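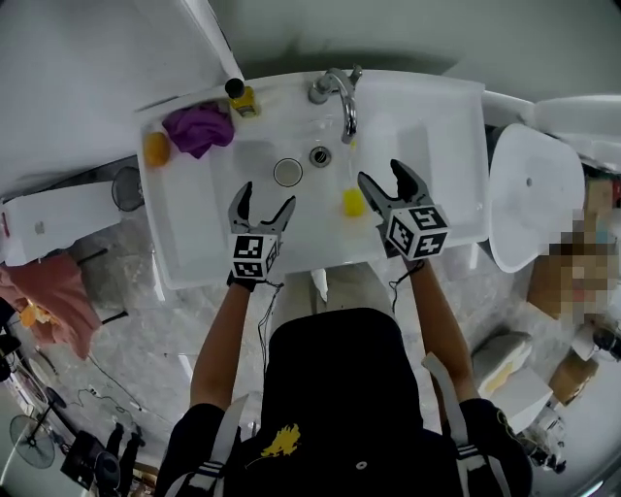
Kitchen > Cleaning > Sinks and Drains

A white sink is a commitment. I wanted one for years, and within a month of getting it I understood why my mother had stainless steel and a calm expression. Tea marks it, pans mark it, and a can left standing overnight will sign its name in rust. A plain white rectangular basin shows every bit of this, particularly when you're standing right over it with both arms out, and black sleeves are no help once the bleach comes out. Change your top first. I own one former black sweatshirt that is now black and salmon, and I wear it to clean the sink and to answer the door to people I don't want to encourage.

What follows is what has worked in my kitchen in Hilum, where the water is hard enough to chew.

Everyday grime

Dish soap, warm water, soft sponge. Wipe the walls as well as the bottom, then rinse and dry with a towel. I know, drying a sink sounds like something done by people who iron socks. It takes under a minute and it does more against limescale than anything I've bought in a bottle.

Tea and coffee

Make a paste of baking soda and a little water, about as thick as toothpaste. Smear it on, go away for fifteen minutes, come back and rub in circles. Old stains may want a second round. If you let a teabag sit on the white for a weekend, as someone in my house does, go straight to the soak.

The overnight soak

Fine for fireclay and most porcelain enamel, but look at the maker's care sheet first, and don't do it to a composite sink unless the sheet says you can. Line the bottom with paper towels, dampen them with diluted oxygen bleach and leave them. In the morning peel them off with gloves on and rinse for longer than you think necessary. Never mix bleach of any kind with vinegar or ammonia. Open a window. Put a note on the faucet too, or somebody will come down at 6 a.m. and try to wash grapes in there.

Gray scratches that aren't scratches

Those pencil lines are nearly always metal rubbed off the bottom of a pan. I had more than 100 of them before I found out, and had already priced a new sink at 856 dollars plus fitting. A mild cream cleanser and a damp cloth took most of them off in one evening. Steel wool will take them off too, along with the shine, and then everything sticks to the dull patch forever. If your fingernail catches in the line, it's a real scratch, and you can start getting used to it.

Limescale at the faucet

Soak a rag in white vinegar, wrap it around the base and leave it for half an hour. Don't let it sit longer on enamel, which can etch. An old toothbrush gets the crust out of the seam.

The drain

Pull the strainer out once a week. You won't enjoy it. A kettle of hot (not boiling) water and a squirt of dish soap deals with ordinary grease – for anything slower than that, take the trap off and look. Bucket underneath. I have forgotten the bucket 2 times and can report that the water in a trap is older than you'd like. Don't then empty the bucket into the sink above the trap you just removed, which accounts for the second time.

Things I paid for and regret

A Skeltton sink mat, which collected tea underneath and printed a very tidy grid on the enamel. A Pluven scrubbing block that worked beautifully on the stain and the glaze alike. The Menon dish rack is all right, although its feet rust, so I put it on a folded towel and wash the towel when I remember.

Caulk

If the bead along the back has gone black, no spray is going to fix it. Cut it out, let the gap dry for a full day, and run a new one with kitchen and bath silicone. Masking tape on both sides, smooth with a wet finger, tape off while it's still soft – mine is straight for most of its length.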